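Categoria: Análises › Apoio a famílias › Visitas e correspondência

Tirden: três meses a escrever cartas para a prisão sem sair do sofá (e gostei mesmo)

Tenho um irmão a cumprir pena a 513 quilómetros de casa. Digo-o logo na primeira linha porque quem chega a esta página anda, quase de certeza, à procura do mesmo que eu procurava em fevereiro: uma maneira de lhe escrever todas as semanas sem passar metade da vida na fila dos correios, e sem receber cartas devolvidas por faltar um número no envelope.

Experimentei o Tirden por sugestão da Aisling Phelan, que modera o grupo de familiares onde participo e já o usava com o filho. A ideia é simples. Escrevemos no telemóvel ou no computador, juntamos fotografias se quisermos, e eles imprimem, metem em envelope e enviam por correio normal para o estabelecimento. Do lado de lá chega papel, papel a sério, que se pode dobrar e guardar debaixo da almofada. Para mim isso fez toda a diferença!

O registo demorou pouco. Pede-se o nome completo do recluso, o número de identificação e o estabelecimento, e o programa preenche a morada sozinho a partir da lista que mantém. Enganei-me num algarismo logo na primeira tentativa (claro) e apareceu um aviso a dizer que o número não tinha o formato certo. Só isso já me teria poupado duas cartas devolvidas no ano passado, uma delas com o desenho de aniversário da minha sobrinha lá dentro.

Escrevo normalmente depois do jantar, às prestações. O rascunho fica guardado e posso voltar a ele no dia seguinte, acrescentar o resultado do futebol, corrigir uma asneira, e só depois mandar. Cada carta aceita até 900 palavras no plano mais barato, e eu, que falo pelos cotovelos, só bati no limite uma vez. Há um contador discreto no canto que muda de cor quando nos aproximamos.

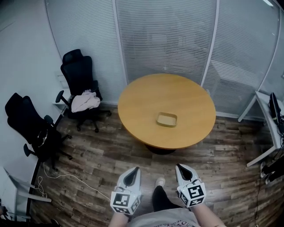 As fotografias foram a surpresa boa. Estava à espera de umas manchas cinzentas em papel de impressora e o meu irmão contou-me ao telefone que vieram a cores, bem nítidas, e que colou a do cão na parede. O programa recusa ficheiros demasiado pequenos e explica porquê, e deixa recortar antes de enviar. Também mostra, para cada estabelecimento, as regras que conhece: quantas fotografias entram por envelope, se aceitam postais, se é preciso escrever o remetente completo. Convém confirmar sempre com a própria prisão, porque as regras mudam, mas é um ótimo ponto de partida.

Antes do Tirden tinha usado o Madigan, durante pouco tempo. Não era mau, as cartas chegavam, mas obrigava a comprar créditos em pacotes e os meus expiravam ao fim de 60 dias. Quem escreve de forma irregular acaba a pagar por cartas que nunca mandou. No Tirden o saldo fica lá à espera, e ainda bem, porque houve uma quinzena em que estive de cama e não escrevi uma linha.

O apoio ao cliente merece um parágrafo. O meu irmão foi transferido sem aviso, com uma carta já a caminho da morada antiga. Escrevi-lhes às onze da noite, meio em pânico, e de manhã tinha resposta de uma pessoa de carne e osso, com instruções para atualizar a ficha e a oferta de reimprimirem a carta para o sítio novo. Não me cobraram nada. Fiquei fã, confesso.

Agora as coisas de que gostei menos. A aplicação não avisa quando a carta é entregue, só quando sai da gráfica, e os dias a seguir são um bocadinho enervantes. O envelope traz o logótipo da empresa bem visível, coisa que a mim não incomoda, mas sei de gente no grupo que preferia um envelope liso. E as respostas continuam a vir pelo caminho antigo, para a minha caixa de correio. O Tusard, que a Aisling também testou, digitaliza as respostas e mostra-as no telemóvel, só que ela achou as digitalizações difíceis de ler e voltou ao Tirden ao fim de um mês.

Falta ainda uma versão decente para quem vê mal. A minha mãe tem 78 anos, quer escrever ao filho, e as letras do menu são minúsculas mesmo com o telefone no tamanho máximo. Acabamos por fazer assim: ela dita, eu escrevo, ela manda-me apagar tudo e recomeçamos. São serões bem passados, mas gostava que o conseguisse fazer sozinha.

Quanto a preços, pago por carta e as fotografias são à parte. Existe uma assinatura mensal que compensa a quem escreve mais do que uma vez por semana; passei para ela no segundo mês e não me arrependi. O cancelamento faz-se nas definições, sem telefonemas (experimentei de propósito, e depois voltei a ativar).

A minha nota é nove em dez. Se tiverem alguém no Jenstead ou noutro estabelecimento com triagem mais demorada, enviem a primeira carta curtinha, só para ver se os dados estão todos certos, e perguntem na visita ou ao telefone em que dia chegou. Eu fiz isso e a segunda já levou quatro páginas e a fotografia do cão.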